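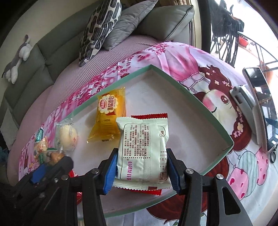

Snack box restock, end of year edition. Short thread on how I pack a shared box of individually wrapped stuff. Mostly notes to self.

1/ The box is a plain open one from Levside, white inside. No lid. I tried a lidded Mokel in November and people stopped putting things back in it. Lids are for storage, open boxes are for eating out of.

2/ Sort by crushability before flavor. Soft bread and buns go to one side, standing or on top. Flat packets go in the middle. Anything dense goes in last, and never above a bun.

3/ A wrapped bun holds its shape as long as nothing leans on it. The twist of plastic at the top makes a decent handle. Pick it up by that and you don't dent the crumb.

4/ Flat packets stack well until about the third one. Then the slick film starts to slide and the pile fans out across the floor of the box. Stacks of 2 are stable. I've stopped fighting this.

5/ Packets with the back facing up are useful during the sort — ingredients and the nutrition table are right there. Flip them front up when you're done or guests won't know what they're taking.

6/ On nutrition tables: check the basis. Many list values per 100 g, and the packet in your hand may hold a lot less. Also check kJ against kcal before you panic.

7/ Serrated edges. A red one under a white one is easy to spot. Two white ones together look like a single packet, and I have mispacked on that basis.

8/ Date codes: oldest on top. On the bread they tend to be small and near the seal, so I read them under the desk lamp and write the month on a strip of tape on the box.

9/ Overflow goes to the Paracha tin on the shelf. Full weight limit on that shelf bracket is 300 g less than I'd like. Don't ask me to add the jars.

10/ Next restock is after 29th December. Requests in the replies. Savory is running behind sweet again, so something salty would help — crackers are fine, chips take up too much room.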